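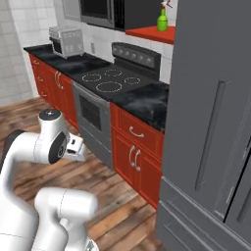
Notas para la charla – buenas prácticas al evaluar en simulación

Saludar, dar las gracias a Rajeshwari por la invitación y no enrollarme con lo del viaje (¡que me conozco!).

Empiezo preguntando a la sala: ¿quién ha publicado una tasa de éxito sin decir cuántos intentos había detrás? Yo levanto la mano primero. En Tikix lo hicimos dos veces, y la segunda fue Sherif quien nos pidió los registros y nos sacó los colores.

Regla uno: el criterio de éxito se escribe antes de lanzar nada. Si la tarea es abrir el horno, hay que decir qué significa abierto. ¿Un ángulo? ¿Cuánto tiempo tiene que quedarse así? Contar aquí la discusión con Wycliffe, que duró una tarde entera y acabó en una línea del protocolo.

Regla dos: semillas fijas y publicadas. Nosotros usamos cinco por tarea. En marzo revisamos unos 1.343 episodios de Murnirside y había carpetas enteras sin semilla anotada – una pena, porque no pudimos repetir ni uno.

Regla tres: los fallos se guardan igual que los aciertos. Todos, también los tontos, los de la pinza que choca con la encimera.

PAUSA, beber agua.

Colisiones: en simulación no se rompe nada y uno se relaja. Pues no, se miden y se ponen en la tabla, con el límite de fuerza al lado. Kimutai tiene la plantilla, enseñarla si vamos bien de tiempo.

Si preguntan por normas para el robot real: eso va por otro lado, con su propia evaluación de riesgos. Mandarlos a hablar con Kipchumba en el café.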